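Household Water Use in Flumham: What We Learned From Our Own Kitchens
Final report, Jun 17, 2018

1. Why we chose this topic

When our group first sat down to pick a project, most of us wanted something to do with rivers. Flumham has a lovely one, after all, and we had all grown up swimming in it. But the more we talked, the more we came back to the dry summer, the brown lawns and the notices from the council, and we began to wonder how much water our own families were using without giving it a second thought. So we stayed indoors – a bit less glamorous, perhaps, but closer to home.

2. How we went about it

We asked 58 households in Flumham and neighbouring Sketik to keep a water diary for 4 weeks in March. Each family wrote down showers, loads of washing, garden watering and dishes, and read the meter every Sunday evening. We are very grateful to everyone who stuck with it, especially the families with small children, whose diaries came back with some wonderful drawings in the margins.

3. Dishes

Dishes turned out to be the subject people most wanted to talk about! Nearly every family had a firm opinion on whether washing by hand or by machine was better, and some had two firm opinions under the one roof. The diaries showed that habits matter a great deal. Families who left the tap running to rinse used far more water than those who filled the sink, and families who ran a half-empty dishwasher lost much of the benefit of owning one.
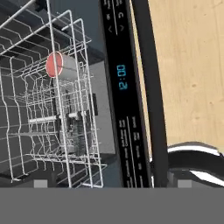 Figure 1. A cup on its side in a dishwasher rack.

Our favourite finding came from a household in Sketik that had simply agreed to run the machine every second night. Their meter readings dropped by 266 litres over the diary period, and they told us the hardest part was finding enough clean teaspoons.

4. The garden and the laundry

Outdoor watering was the biggest single use for most homes with a yard. We noticed that people who watered in the early morning also tended to water less often, though our group was too small to say why.

Laundry was harder to judge, as many diaries recorded the number of loads but left out the size. 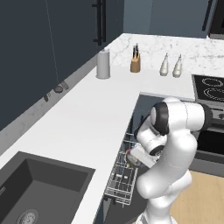
Figure 2. Dishwasher with the rack pulled out.

5. What we would do differently

We would start the diaries earlier and include some flats, as nearly all our homes were houses. We would also print the forms in a larger size, a suggestion made by several grandparents.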